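In Praise of the Second Bin

I have strong feelings about toy blocks, and stronger ones about where they live when the playing is over. For years the answer in our house was a canvas sack with a drawstring. Everything went in, everything came out again in one glorious crash, and whatever you wanted was at the bottom. I loved that sack. I was wrong about it, and I'd like to make the case for two open bins set side by side on a table.

My conversion came at a rainy-day play morning in Ustgate, run by Jolanta Jabłońska in a hall with a terrible heater and wonderful light. She had put blocks on the tables in small batches, with a pair of bins at the end of each. I asked her which blocks went where. She shrugged and said the children usually had a rule by ten o'clock, and that it was usually gone by eleven. I thought that was marvelous! My son, who at home would lie on the floor like a felled tree at the words "clean up," spent a good part of that morning putting blocks into bins and taking them out again with total concentration.

One bin is a chore. You are told to fill it, you fill it, and the fun is over. With two bins there's a question, and children (mine, anyway) can't leave a question alone. Do the reds go together? Do the long ones? Is this one orange or is it really red, and who gets to say? I have heard a four-year-old argue that last point with the stamina of a trial lawyer, and she had put away half the blocks before she noticed she was tidying.

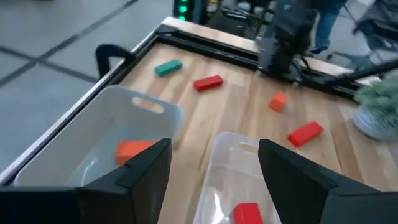 Two bins, one white and one clear, with blocks still out on the table.

I'm especially fond of pairing a white bin with a clear one. Purists will tell you to buy matching sets, and I can see the appeal on a shelf. But when the bins look different you can talk about them. "Try the clear one" is something a toddler can act on from across the room, and "try the one on the left" is hopeless until about first grade and shaky in my own case even now. A clear bin also lets you peek in from the side, which small people love to do with their noses pressed right up against it.

Handles matter more than you'd think, too. Get the kind with a cutout in the rim. A child can hook her fingers through and drag the thing along the table with great purpose, and you can carry one in each hand when supper is ready. I'd skip lids altogether. A lid is one more thing to lose, and ours spent its short life as a sled for bears.

Now, the objection. My friend Normand Bélanger, a tidy man and a generous one, thinks sorting games spoil free play. Give a child a bin for red, he says, and you've told her that color is what counts, when she might have been building a bridge. I've chewed on this a lot, and I think he's right about labels. Please don't put labels on the bins! The minute there's a printed card that says RED, the argument is settled and all the joy drains out of it. Leave the bins blank and let the rule be whatever it is that afternoon. Last Monday ours was "sleepy ones and awake ones." I still don't know which were which, but I was corrected twice.

He and I also disagree about quantity. We were once given a hand-me-down tub of 215 blocks, and it was simply too much. Nobody could finish building and nobody could face the cleanup. These days I put out a couple of handfuls and keep the rest in the closet, swapping them when interest sags. A few blocks spread over a good wooden table look like an invitation. You want to reach out and move one, and I say that as a grown woman with a mortgage.

I've started leaving the bins out after bedtime, with a few blocks still on the table, because the half-finished arrangement is what gets everyone going again at breakfast. My mother finds this appalling. She was over in June and put the whole lot away while I was making coffee, all in one bin, and my son came down in his pajamas, looked in, and very patiently began taking them out.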